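Brakstead Hall kitchen — safety check
Last updated: December 2021
Checked by Perla Cuevas

Fire blanket: OK. Back on its hook, hooray!
Extinguisher: OK, tag 808 is easy to read now.
Fridge: OK. A lovely steady 3 degrees all month.
Back door: sticks a bit — Yatziri Xolalpa has offered to plane it.
Plates and bowls: OK. Scratches are fine, chips and cracks go in the bin.
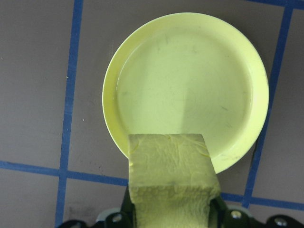 First aid box: needs plasters, blue ones please.
Kettle lead: replaced in October and so much better!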